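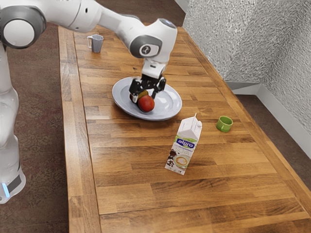
긴 나무 탁자에 놓인 흰 접시와 과일 두 개 (컴퓨터 그래픽)

식후 과일(食後果物)은 식사를 마친 뒤 먹는 과일, 또는 그것을 내고 먹는 관습을 통틀어 이르는 말이다. 후식의 한 갈래로 분류되지만, 케이크나 아이스크림과 달리 먹는 사람이 죄책감을 느끼지 않는다는 점에서 별도로 다루는 경우가 많다. 배가 부르다는 의사 표시는 식후 과일 앞에서 대체로 효력을 잃는다.

목차
1 명칭
2 역사
3 과일의 선택
4 깎기와 담기
5 마지막 한 조각
6 지역별 관습
7 식후 섭취를 둘러싼 논쟁
8 같이 보기

명칭
한국어에서는 '입가심', '디저트', '과일 좀' 등으로 불린다. 이 가운데 '과일 좀'은 문법적으로 불완전하나 "과일 좀 먹어라", "과일 좀 깎을까" 등으로 자유롭게 확장되며, 어느 쪽으로 확장되든 거절하기 어렵다. '입가심'은 본래 입안을 개운하게 하는 행위를 가리키는데, 배 한 개를 통째로 먹는 일까지 포함하게 된 경위는 분명하지 않다.

격식을 갖춘 식당에서는 '계절 과일'이라는 표현을 쓴다. 여기서 계절이 어느 계절인지는 명시하지 않는 것이 관례이며, 한겨울에 수박이 나오더라도 이의를 제기하는 손님은 드물다.

역사
식사의 끝에 과일을 두는 관습은 여러 문화권에서 따로따로 나타났다. 고대 로마의 연회에서는 과일이 식사의 마지막 순서에 놓였고, 이 순서는 이후 유럽의 정찬에도 이어졌다. 설탕이 비쌌던 시대에 단맛을 내는 가장 손쉬운 방법은 이미 단 것을 내놓는 일이었다.

유럽의 부유한 가정에서는 온실에서 키운 과일이 재력의 표시가 되었다. 파인애플은 먹기 전에 여러 번 식탁에 오르기도 하였으며, 빌려 쓰는 일도 있었다. 빌린 파인애플을 베어 문 손님이 어떤 대우를 받았는지에 관해서는 기록이 넉넉하지 않다.

한국에서는 제사상과 잔칫상에 오르는 과일이 따로 중요하게 여겨졌고, 식사 직후에 과일을 깎아 내는 일이 일반 가정의 일상이 된 것은 냉장고와 시설 재배가 널리 보급된 뒤의 일이다. 이 시기를 거치며 과일은 명절 선물의 주류가 되었고, 받은 집에서는 상자 바닥이 보일 때까지 식구들에게 의무 섭취 기간이 선포되곤 하였다.

과일의 선택
식후 과일의 조건으로는 흔히 수분이 많을 것, 향이 지나치지 않을 것, 손님 앞에 내놓아 부끄럽지 않을 것이 꼽힌다. 세 번째 조건 때문에 실제로 가장 맛있는 과일이 부엌에 남는 일이 있다. 모양이 찌그러졌거나 한쪽이 멍든 과일은 맛과 관계없이 깎는 사람의 몫이 된다.

사과: 연중 구할 수 있고 칼을 잘 받는다. 깎아 두면 갈변하므로 빨리 먹으라는 재촉의 근거로 쓰인다. 소금물이나 설탕물에 담그면 갈변이 늦춰지지만 재촉은 늦춰지지 않는다.
배: 수분이 많아 기름진 식사 뒤에 선호된다. 가운데 부분은 시고 단단하여 접시에 오르지 않는다.
귤: 도구가 필요 없다. 먹은 양이 껍질로 남는다는 점에서 회계가 투명한 과일이다.
포도: 대화를 끊지 않고 먹을 수 있으나, 씨를 처리하는 동안에는 누구도 품위를 유지하지 못한다.
수박: 한 통을 가르는 순간 냉장고의 한 칸을 내주어야 하므로, 여러 사람이 모인 자리에서 개봉하는 것이 원칙이다.
감: 단감과 홍시는 사실상 다른 음식이며, 지지층도 다르다. 10월이 되면 양측의 견해 차이가 식탁에서 다시 확인된다.

깎기와 담기
껍질을 벗기는 방식에는 통째로 돌려 깎는 법과 먼저 조각을 낸 뒤 한 조각씩 벗기는 법이 있다. 앞의 방법은 껍질이 끊어지지 않을수록 솜씨가 좋다고 평가된다. 끊어지지 않은 껍질의 실용적 용도는 알려진 바 없다. 뒤의 방법은 빠르고 안전하지만 보는 재미가 없다는 평을 듣는다.

사과 껍질 일부를 남겨 토끼 귀처럼 세우는 장식은 도시락에서 흔히 쓰인다. 어른의 식탁에 이 모양이 오르면 대개 한마디씩 하게 되며, 먼저 집어 가는 쪽도 대개 어른이다.

그릇은 평평한 접시가 일반적이고, 흰색 접시는 과일의 색을 가리지 않아 무난한 선택으로 통한다. 깎지 않은 과일을 그대로 올리는 경우에는 장식과 음식의 구분이 흐려진다. 손님은 그것을 먹어도 되는지 판단해야 하고, 주인은 권해야 하는지 판단해야 하며, 두 판단이 모두 유보되면 과일은 다음 날까지 접시에 머문다.

포크는 사람 수보다 적게 놓이는 경향이 있다. 이를 보완하기 위해 이쑤시개가 투입되나, 잘 익은 복숭아의 무게를 견디지 못하는 것으로 악명이 높다.

마지막 한 조각
접시에 한 조각이 남으면 모두가 그것을 먹지 않으려 하는 현상은 식후 과일에서 특히 두드러진다. 체면, 포만감, 그리고 이미 몇 조각을 먹었는지 옆 사람이 알고 있을지 모른다는 염려가 함께 작용한다. 교착 상태는 보통 접시를 치우려는 사람이 "이거 누가 먹어 치워"라고 선언함으로써 해소된다. 이 선언 이후의 섭취는 욕심이 아닌 협조로 간주된다.

어린이에게는 이 관습이 적용되지 않는다. 적용 여부가 바뀌는 나이는 집마다 다르며, 본인에게 사전에 통보되지 않는다.

지역별 관습
토드몬트(Todmont)에서는 식후 과일을 식탁이 아닌 현관 옆 작은 탁자에 두었다가 손님이 떠날 때 권하는 풍습이 전한다. 손님을 제때 돌려보내기 위한 장치라는 해석이 유력하지만, 주민들은 환대의 표시라고 설명한다. 두 설명은 양립할 수 있다.

인접한 서크사이드(Cirkside)에서는 같은 과일을 삶아서 내는데, 토드몬트에서는 이를 과일로 인정하지 않는다. 두 고장이 함께 여는 가을 장터의 과일 품평 규정은 57개 조로 되어 있고, 그중 3개 조가 삶은 배에 관한 것이다. 장터에 나오는 '페네오(Feneo)'는 껍질이 두꺼운 재래종 배로, 저장성이 뛰어나다는 평과 저장할 수밖에 없다는 평을 함께 받는다. 규정의 다음 전면 개정은 2036년으로 예정되어 있으며, 삶은 배 조항은 이번에도 맨 뒤에 논의하기로 되어 있다.

식후 섭취를 둘러싼 논쟁
과일을 식전에 먹어야 하는지 식후에 먹어야 하는지는 오래된 논쟁거리이다. 식후에 먹으면 과일이 위 속에서 썩는다는 속설이 널리 퍼져 있으나, 위는 산성이 강하여 그런 일이 일어나기에 적합한 장소로 보기 어렵다. 과일에도 당분이 있으므로 혈당을 관리하는 사람은 양과 시점을 살필 필요가 있고, 이 점은 식전과 식후 어느 쪽에서도 마찬가지이다.

양치질과의 순서 문제도 있다. 이미 이를 닦은 사람에게 과일을 권하는 행위는 가정 내 갈등의 원인으로 꼽힌다. "다시 닦으면 되지"라는 답변은 논리적으로 흠이 없는데도 상대를 설득한 사례가 드물다.

같이 보기
후식
과도
명절 선물
갈변
이쑤시개

이 문서는 2020년 6월 28일에 마지막으로 편집되었다.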